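Plirbridge Household Skills, Session 7
Rolls, and the surfaces we keep them on
Handout revised 10/15/21

White roll, thin blue stripe, pale surface: please keep that combination in mind, as we come back to it in part two.

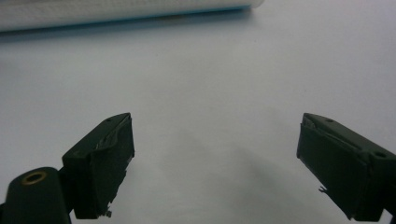

A comment that came back on the August version of this handout was that a whole session on rolls seemed a lot, and couldn't it be squeezed in with folding? I did think about it! But rolling has its own rules, and once you start noticing rolls you find them all over the house: kitchen paper, baking parchment, bath towels, foam for draughty windows, lining paper, bandages, spare oilcloth. So it keeps its own evening, and folding can wait for Session 8.

Part one: why we roll

A fold puts all the bending in one line. A roll spreads it along the whole length, and the bigger the middle of the roll, the gentler the bend. Try it with the practice sheets (they are 1000 mm by 1000 mm, so mind your neighbour). Fold one in half, press it with your hand, open it out and look at it sideways to the window. Then roll a second one round your forearm and do the same. The difference is lovely to see, even on thin paper.

Things that like being rolled: oilcloth, felt, table runners, wrapping paper, anything with a quilted or padded face. Quilting flattens badly along a fold and takes ages to recover. Rolled with the padded side out, it keeps its shape much better.

Things that don't: stiff card, anything with glued-on trim, and laminated maps (we ruined a good one of Fekville finding this out).

Part two: reading a roll

A plain white roll on a plain white surface is surprisingly hard to judge. The eye wants an edge and there's very little to go on. What you do have is the shadow underneath, and with luck a coloured stripe along the side. I love a stripe! On your own rolls, it does two jobs:

It shows twist. If a stripe starts at the front of the roll and has wandered round to the back by the far end, the material has gone on crooked.

It shows slack. A straight stripe that goes wavy halfway along usually means the layers underneath have shifted.

Where there is no stripe, make one. Run a length of coloured cotton along the roll and hold it with your thumbs at both ends. Take it off again when you have had a look.

Shadows are next. Put the roll down and crouch until your eyes are level with the surface. A soft, even shadow along the length tells you the roll is sitting properly. If there is a sliver of light somewhere in the middle, it is bowed, and it will roll off in its own good time - generally towards the sink.

Part three: the surface

Pale surfaces show up crumbs and fluff beautifully, and I recommend doing any rolling on one if you can. An old sheet over the table works well, as does a big piece of paper. Before you begin:

Wipe the surface and let it dry completely.
Run the flat of your hand across it. Fingers find grit that eyes miss.
Set your lamp to one side. Light from directly above flattens everything.
Trim any loose threads from the cloth now, while you can still get at them.

The Kristiansen method, as we call it in this course, starts the roll in the middle of the table and pulls the material towards you, so the roll stays put and your hands do the travelling. The Lutach method pushes the roll away from you across the table. Both are good. Kristiansen gives a tighter roll and Lutach is kinder to the shoulders, especially with heavy cloth. Please try both before choosing, and swap with your partner halfway through.

Part four: putting rolls away

Lying down is best for soft rolls, standing up for paper ones. Never stack more than 3 high, or the bottom one goes oval and stays that way. Tie soft rolls with tape, not elastic, which bites in and leaves a waist. Tuck the label inside the end where you can pull it out with a finger.

Bathroom towels are the exception to nearly everything. They are in and out so often that neatness is all that matters, so roll them however you like and enjoy it.

To do at home

Find a roll that has been in a cupboard for more than a year. Lay it on a pale surface, look along it for twist and slack, then unroll it fully and do it again by whichever method you prefer. Write down how long the new roll is compared with the old one.

Bring your notes next time, plus a clean tea towel and one fitted sheet, the bigger the better.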